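Jakberg居家办公调查：餐桌仍是最常用的办公桌，眩光和桌高抱怨最多

2021年3月31日，Jakberg讯

Jakberg市住房与劳动事务处公布了一份居家办公条件调查的结果。调查由研究公司Grokance承担，采用网上问卷和入户测量两种方式，共收回有效问卷1091份，并对其中255户的工作位置做了现场测量。结果显示，多数在家工作的居民没有专门的办公桌，最常见的做法是在餐桌的一端放一台笔记本电脑，吃饭时再把东西收走。

问卷只面向每周至少有两天在家工作的人。受访者从事的工作种类很杂，有会计、翻译、客服、保险理算，也有中学教师和建筑制图员。调查没有询问收入，只询问了住房面积、同住人数、每天坐在桌前的时间以及身体有无不适。

在身体不适一项里，填写最多的是颈部和肩部发紧，其次是眼睛疲劳，再次是腰部酸痛。35%的受访者说，他们在过去几个月里换过至少一次工作位置，原因以光线不好和家里太吵居多。也有人是因为桌子被孩子上网课占用，只好搬到卧室或者走廊。

入户测量由Grokance的人员完成，内容包括桌面高度、座面高度、屏幕与窗户的相对位置，以及桌面上的照度。测量前，住户被要求保持平时工作的样子，不要收拾。报告说，入户测到的餐桌大多比标准办公桌高出一截，椅子又往往不能调节，坐下后肩膀会不自觉地抬起来。有些住户在椅子上加了坐垫，加高之后脚又够不着地，于是在桌下垫了书或者纸箱。

桌面的颜色和反光是这次调查新增加的项目。事务处在设计问卷时参考了市民来信，不少来信提到白天看屏幕费力，却说不清原因。测量结果表明，亮面的桌子在靠窗摆放时容易把窗户的倒影送到眼前，深色亮面尤其明显。哑光的浅色桌面，无论是木色还是白色，得到的评价都比较好。
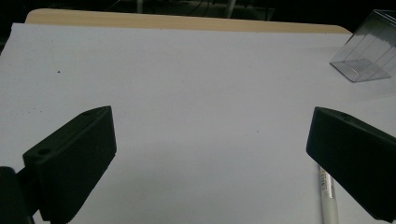 浅色木桌面，大部分被哑光白色面层盖住。

报告用了相当的篇幅谈桌面铺设物。很多家庭会在餐桌上铺一层东西再开始工作，目的是保护木面，防止笔尖、杯底和电脑底座留下痕迹。铺设物五花八门，有桌布、软垫、硬板，还有裁开的旧挂历。Grokance在报告中建议，铺设物应当平整、不反光，四周最好不要超出桌沿太多，免得起身时被衣服带动。如果铺设物本身有厚度，应当把它计入桌面高度。一些住户使用的垫板厚度达到3厘米，对本来就偏高的餐桌来说，影响不能忽略。

负责入户测量的Murali Pai在发布会上介绍，测量人员最初只打算量桌子本身，试测了几户之后发现，手臂放置的高度取决于铺设物的上表面，于是修改了记录表。他说，表格改过以后，前面几户又重新去量了一遍，有一户在此期间换了桌子，原来的记录作废。

Pai还提到，不少人把注意力放在椅子上，花了不少钱买椅子，桌子却一直没有动过。椅子调到合适的高度之后，扶手顶在桌沿下面，人只能坐得离桌子很远，身体前倾去够键盘。他建议居民在购买椅子之前先量一下桌面下方的净空，带抽屉的桌子要从抽屉底部量起。

照明方面，入户测量得到的数据差别很大。同一张桌子，上午和傍晚的照度可以相差好几倍。多数家庭依靠天花板上的主灯，灯的位置通常对准餐桌中央，人坐在桌子一端时，自己的头和肩会在桌面上投下影子。报告建议在非惯用手一侧加一盏台灯，灯头低于视线，光线照向桌面而不直射屏幕。
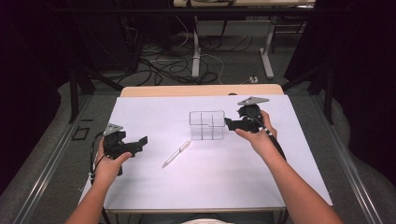

除了高度和光线，桌面的进深也影响使用。进深不足时，屏幕离眼睛太近，键盘前方又没有放手腕的地方。调查把进深不足的情况分成两类，一类是桌子本身窄，另一类是桌子够宽，但被别的东西占去了一部分。后一类比前一类多。占地方的东西里，常见的有打印机、花瓶、水果盘、孩子的作业本，以及没有拆开的信件。报告没有要求居民把这些东西都搬走，只建议把不常用的放到手臂伸直以后才能碰到的区域，常用的放在前臂可以够到的范围内。

线缆是另一个经常被提到的问题。居民在问卷的开放题里写道，家里的插座大多装在墙角，离餐桌有一段距离，延长线只好横过地面，老人和小孩走路时要特别小心。有人把延长线固定在桌腿上，有人干脆每天工作前拉出来，下班后收起来。事务处表示，延长线的使用属于消防部门的宣传范围，将会把这部分意见转过去。在此之前，事务处提醒居民不要把延长线压在地毯下面，也不要把几个插线板串联使用。

Hou区的问卷回收率在各区中最高。该区老式公寓集中，厨房与餐厅连在一起，独立的书房很少见。当地居民反映最多的是噪声，包括同住者通话的声音、洗碗的声音和楼上移动家具的声音。区里的图书馆原来设有安静的阅览座位，由于座位间隔增加，能用的位置少了，预约常常在开放当天就被占满。区公所正在考虑把一层的会议室在工作日白天开放给居民使用，具体办法还没有定，桌椅也要另外采购。

事务处的工作人员说，采购会参照这次调查的结论，优先选择高度可调、表面哑光的桌子。候选产品之一是本地家具厂生产的Cuneo系列折叠桌，这款桌子收起后可以靠墙立放，展开后桌腿有几档高度。事务处强调，目前只是询价阶段，没有与任何厂家签约。有议员在会上问到折叠桌是否稳固，工作人员回答说，样品将先放在市政厅地下一层的办公室试用，由愿意参加的职员填写意见表，试用结束后再作决定。

费用由谁承担也是讨论较多的话题。问卷中有一题询问雇主是否提供过桌椅或者补贴。答案以“没有”居多，也有一部分人得到过显示器或者键盘，得到桌子的极少。一些受访者说，公司允许他们把办公室的椅子搬回家，但要自己找车，还要签一张借条。一位做保险理算的受访者在开放题里写道，椅子搬回家以后发现进不了书房的门，现在放在阳台上，天气好的时候才用得上。

报告提到，租房居住的人处境更为不便。房东提供的家具不能随意更换，新买的桌子又没有地方放。部分租客在原有桌面上加铺一层东西，以免退租时因为划痕被扣押金。事务处表示，租赁合同中关于家具正常磨损的条款比较笼统，在家工作造成的磨损是否属于正常使用，目前没有统一的说法。市里的租赁咨询窗口建议租客在入住时拍照留存，并与房东书面确认桌面原有的痕迹。
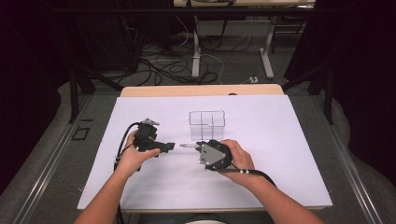 Muchen Zeng在意见征询会上表示，调查把重点放在桌子上是对的，但对租客的帮助还不够具体。Zeng说，自己租的房子里只有一张餐桌，房东不同意搬走，也不同意再添一张，报告里关于桌高的建议读完以后无从下手。Zeng希望事务处能够列出几种不必更换桌子的办法，例如怎样垫高座面、怎样选脚踏，并且注明哪些做法不会损坏房东的家具。另外，咨询窗口只在上班时间接听电话，而居家办公的人那个时候也在上班，能否增加晚间的时段，也请事务处考虑。

事务处在会上答复，脚踏和坐垫的选用方法会写进正在编写的居民手册，手册计划在六月印出，届时可以在各区公所和图书馆免费领取，也会放到市政府网站上。关于晚间时段，需要与咨询窗口的主管部门商量，暂时不能答复。

手册的草稿已经在会上展示了一部分，内容以操作步骤为主。坐姿一节写道，坐下后双脚平放在地面或者脚踏上，大腿大致水平，前臂自然放在桌面上，肩膀不应抬起。如果肩膀抬起，先升高座面；座面升高后脚离开地面的，再加脚踏。屏幕上沿与眼睛齐平或者略低，使用笔记本电脑的人可以把电脑垫高，另外接键盘和鼠标。戴渐进镜片的人需要把屏幕放得再低一些。

光线一节建议，屏幕与窗户成直角摆放，避免正对或者背对窗户。受房间所限只能面向窗户的，可以使用浅色窗帘减弱光线。桌面反光明显时，在键盘周围铺一层哑光的垫面即可，不必把整张桌子盖住。夜间工作时，除台灯以外，房间里应当保留一盏灯，减小屏幕与周围环境的明暗差别。

休息一节比较简短，只要求连续坐着的时间不要太长，通话时可以站起来走动。有参会者认为这一条写得太含糊，希望给出具体的分钟数。Pai解释说，这次调查没有研究休息间隔，手里没有数据，不便写进手册，可以请市里的职业卫生部门补充。

会上也有人对调查方法提出疑问。问卷在网上发放，不常上网或者不懂本地语言的居民很难参加。入户测量全凭自愿，愿意让测量人员进门的家庭，条件可能本来就好一些。Grokance在报告的附录里承认了这两点，并说明入户的家庭在住房面积上略大于全部受访者的平均水平，所以关于桌面被占用的结论，在小户型中可能还要严重一些。附录同时列出了测量工具和记录表的式样，供其他城市参考。

另一项没有得到回答的问题是孩子的桌椅。有家长在会上说，孩子上网课时与大人共用一张餐桌，桌子对大人已经偏高，对孩子更高。调查的对象限于就业者，没有测量儿童的坐姿。教育部门的代表当天没有出席，事务处答应把问题记录下来转交。

调查报告全文和附录可以在市政府网站的住房栏目中下载，纸质本在市政厅服务台和Hou区公所查阅。居民对手册草稿的意见可以书面寄往事务处，信封上注明“居家办公手册”字样，也可以交到任何一个区公所的窗口代转。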